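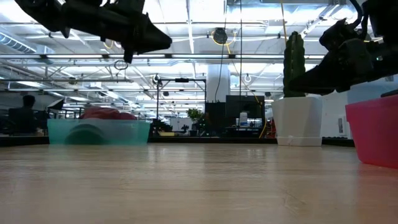 Enseñar con las manos cansadas

Llevo 3 años enseñando tareas a robots, casi siempre por control remoto, y sigo sin estar de acuerdo con la manera en que se habla de este trabajo. En los informes se lee «se recogieron 200 demostraciones», como quien recoge manzanas que ya estaban en el árbol. Pero una demostración tiene autor, y el autor tiene un pulso, una paciencia y una hora del día.

En mayo preparamos para Samonte una tarea sencilla: pasar prendas de un recipiente a otro. Entregamos 206 repeticiones y el cliente pidió 200, de modo que hubo que descartar seis. Mi compañero Waqas Butt propuso quitar las más lentas. A mí me pareció un error, y todavía me lo parece. En las lentas estaba la duda: la pinza que se acerca, no encuentra un pliegue bueno, retrocede y busca otro lado. Una máquina que sólo ha visto gestos limpios no sabe qué hacer cuando el primer intento falla – y con la tela, el primer intento falla mucho.

Comprendo el argumento contrario. Senga Purves, que revisaba los datos en Brirkow, lo defendía con buenas razones: si mezclamos a cinco operadores con cinco costumbres, el modelo aprende un promedio que no pertenece a ninguno. Yo agarro la tela por el borde, Waqas la toma por el centro y la deja caer. El promedio de los dos sería agarrar el aire. Por eso Senga quería un manual de estilo, con el ángulo de entrada ya decidido.

He trabajado con ese manual. Los datos salieron ordenados, es verdad, y el robot se movía con una elegancia que gustó en la visita. Luego alguien dejó el recipiente un poco girado y la elegancia no sirvió de mucho.

Prefiero un acuerdo más modesto. Que cada operador tenga su manera y que quede anotada. Que se guarden las correcciones junto con los aciertos. Que después de las cuatro de la tarde se grabe menos, aunque el calendario proteste, porque a esa hora la muñeca ya empuja en vez de guiar, y el robot aprende también el cansancio.

Y que nuestros nombres aparezcan en alguna parte del informe. No lo pido por vanidad – bueno, un poco sí. Lo pido porque, cuando el brazo duda de una forma que reconozco, me gustaría poder decir de quién la aprendió.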